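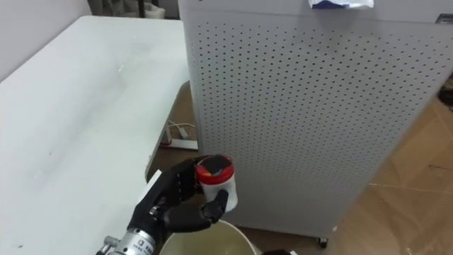
4. Configuração de mesas, reservas e comandas

Esta seção aplica-se ao terminal de sala Niretti instalado em restaurantes com serviço à mesa. Pressupõe que a instalação elétrica e a ligação à rede estão concluídas (seção 3) e que existe pelo menos um utilizador com perfil de gerente. Para estabelecimentos com serviço exclusivo ao balcão, passar à seção 6.

4.1 Antes de começar

Ter disponíveis a planta da sala com a numeração das mesas, o cardápio em vigor com preços e o código de gerente. A configuração deve ser feita com o restaurante fechado. As comandas abertas bloqueiam a edição do mapa e não podem ser transferidas para um mapa novo.

Nota: nos contratos geridos pela Mathur, o código de gerente inicial é entregue em envelope separado do equipamento. O código deve ser alterado no primeiro acesso.

4.2 Criar o mapa da sala

1. No menu principal, tocar em Sala e depois em Novo mapa.
2. Atribuir um nome ao mapa (por exemplo, Salão ou Esplanada). O nome aceita até 18 caracteres, incluindo espaços.
3. Arrastar o símbolo de mesa para a posição pretendida. O terminal atribui o número seguinte disponível.
4. Tocar na mesa e indicar o número de lugares.
5. Se a mesa puder ser unida a outra, ativar Mesa combinável e selecionar as mesas vizinhas.
6. Repetir para as restantes mesas e tocar em Guardar.

O mapa só fica visível nos terminais dos empregados depois de publicado. Para publicar, tocar em Sala, Mapas, selecionar o mapa e tocar em Publicar.

Cuidado: publicar um mapa substitui o anterior em todos os terminais da mesma sala. As reservas associadas a mesas eliminadas passam para a lista Sem mesa e têm de ser reatribuídas manualmente.

4.3 Definir turnos de serviço

1. Tocar em Sala, Turnos, Adicionar.
2. Introduzir a hora de abertura e a hora da última admissão. A hora da última admissão não é a hora de fecho da cozinha, que se configura em 4.6.
3. Selecionar os dias da semana em que o turno se aplica.
4. Indicar o tempo de ocupação previsto por mesa. É possível definir valores diferentes para mesas de dois, de quatro e de seis ou mais lugares.
5. Guardar.

Podem existir no máximo 3 turnos por dia. Dois turnos não podem sobrepor-se; se houver sobreposição, o terminal apresenta o erro T-07 e mantém os horários anteriores.

Para marcar o dia de descanso semanal, deixar o dia sem turnos. Um restaurante que encerra à terça-feira não precisa de criar uma exceção para cada semana. Os encerramentos pontuais e as férias são registados em Sala, Exceções.

4.4 Reservas

O terminal recebe reservas introduzidas manualmente e reservas vindas do serviço Geser, caso este esteja contratado.

Introdução manual:

1. Tocar em Reservas, Nova.
2. Escolher o dia, o turno e o número de pessoas.
3. Introduzir o nome e um contacto telefónico. Sem contacto, a reserva é aceite mas não recebe confirmação por mensagem.
4. Selecionar a mesa ou tocar em Atribuir automaticamente.
5. No campo Observações, registar alergias, cadeira de criança ou ocasião especial. O texto é impresso no cabeçalho da comanda.
6. Tocar em Confirmar.

Ligação ao Geser:

1. Tocar em Reservas, Serviços externos, Geser.
2. Introduzir a chave de ligação recebida com o contrato.
3. Definir a quota de lugares disponível para reserva externa em cada turno.
4. Tocar em Testar ligação. O indicador deve passar a verde.

Nota: quando a quota se esgota, o serviço externo deixa de oferecer o turno. As mesas livres continuam disponíveis para introdução manual.

4.5 Carregar o cardápio

O cardápio pode ser introduzido artigo a artigo ou importado de um ficheiro em formato CSV, com um limite de 1000 artigos por ficheiro. O modelo de ficheiro encontra-se em Cardápio, Importar, Descarregar modelo.

1. Criar primeiro as famílias: entradas, peixes, carnes, sobremesas, bebidas e outras que sejam necessárias.
2. Importar o ficheiro ou introduzir os artigos.
3. Associar cada família a uma impressora (cozinha, bar ou copa).
4. Nos pratos de carne, ativar Ponto de cozedura se o empregado tiver de o indicar ao registar o pedido.
5. Rever os preços no ecrã de conferência. Os artigos sem preço aparecem a vermelho e não podem ser vendidos.
6. Tocar em Ativar cardápio.

As versões anteriores ficam guardadas e podem ser reativadas. Recomenda-se dar-lhes um nome reconhecível, como Verão ou Setembro.

Cuidado: a importação com a opção Substituir tudo elimina também os menus de grupo. Para acrescentar artigos, usar Adicionar aos existentes.

4.6 Impressão de comandas na cozinha

1. Tocar em Definições, Impressoras, Procurar.
2. Selecionar a impressora e atribuir-lhe um posto.
3. Indicar a hora de fecho da cozinha. A partir dessa hora, os pedidos destinados ao posto são recusados no terminal do empregado.
4. Imprimir uma comanda de teste e verificar a acentuação. Se os caracteres ç e ã não saírem corretamente, mudar a tabela de caracteres para Português.

Não colocar a impressora junto da fritadeira nem sob a saída do exaustor. O papel térmico escurece com o calor e a comanda torna-se ilegível.

4.7 Cópia e histórico

O terminal conserva localmente as últimas 2000 comandas fechadas. Ao atingir o limite, as mais antigas são apagadas, exceto se a cópia para o servidor Gelonholm estiver ativa. Para a ativar, tocar em Definições, Cópia, Servidor e introduzir os dados de acesso. A cópia é feita após o fecho do caixa.

4.8 Erros frequentes

T-07: turnos sobrepostos. Corrigir os horários em 4.3.
R-02: chave Geser inválida. Verificar se foi introduzida sem espaços.
C-11: família sem impressora associada. Ver 4.5, passo 3.
P-04: impressora sem papel ou com a tampa aberta.

Se o erro persistir, anotar o código e o número de série do terminal antes de contactar a assistência.

Revisão técnica desta seção: Sneha Maurya.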